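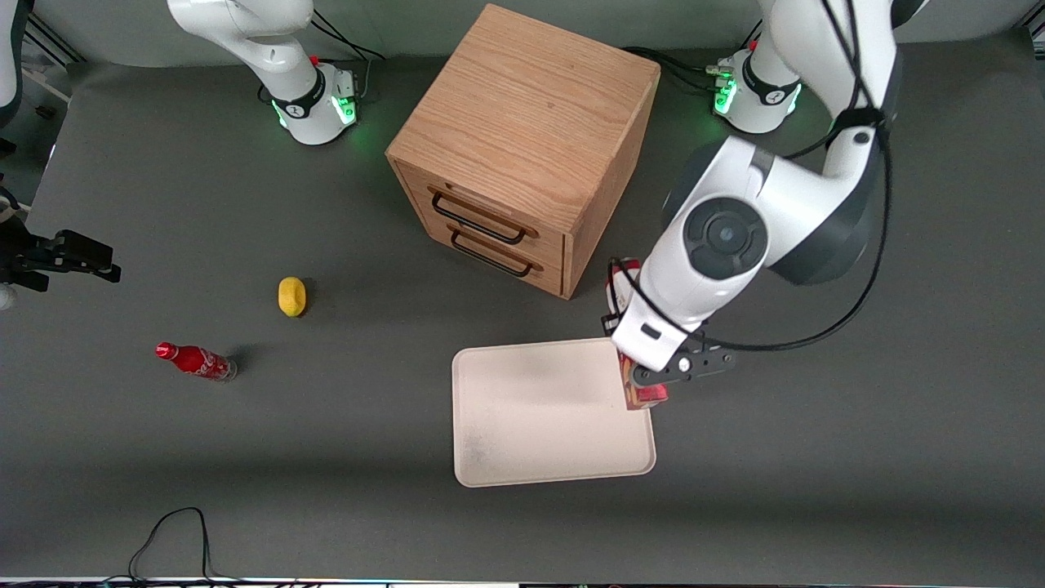 Two arms and a tray at the Drutent open day: the left gripper holds a red and white package over the corner.

I went to the Drutent open day in January expecting to be bored or sold to. I was a bit of both, but I also stood in front of one table for most of an hour, and I have been arguing with people about it since.

The table had a pair of white arms on it, a small wooden cabinet with two drawers, a tray, a bottle of Coke on its side and a yellow thing like a lemon. The job was to put groceries away. Signe Norðdahl, who ran the session, told us the system had been trained on 148 recorded attempts and that we would see 23 runs before lunch. She said some would fail. Then she stopped talking and let it go, and I wish more people in her line of work would do the same.

Some did fail. By my tally it finished 19 of the 23. Twice the package slipped and landed flat on the table, once an arm stopped dead and had to be reset, and once the thing simply hovered over the tray until Norðdahl called time. The man beside me laughed at that one and left for the sausage sizzle.

I think he left too early, and I think his reaction is the reason most public demonstrations are so poor. Companies know we laugh, so they show us the one polished run with music over it. I saw the Zeltorton stand at a trade show last winter. Their machine folded a towel on a big screen, beautifully, every few minutes, and it was a recording. The machine itself was roped off and switched off. I learned nothing from it except that they own a good camera.

A failure in front of you tells you what the job involves. I have worked in grocery distribution for a long time, and I would not have said that setting a box down in a tray was hard. Watching a gripper bring one in upright, with the bottom of it over the rim, you start to see how much your own hand sorts out without asking you.

My neighbour Till Rathjen disagrees with all of this. He says an open day is advertising whatever happens on the table, and that 19 out of 23 would get a person sacked from any packing shed in the state. He is right about the shed. Four dropped or stalled items in a morning is too many, and I would not put that machine on my floor next year or the year after. But I know that because Drutent let me watch it. I couldn't tell you the first thing about Zeltorton's rate, and I asked them twice.

I would have liked more in one respect. There was no sheet to take home, no record of how the earlier sessions went, and when I asked about speed I got a friendly answer with no number in it. If a firm is willing to fail in front of a room, it can write the failures down and hand them over. Norðdahl said she would raise it — I hope she does, and I will go again next January to find out.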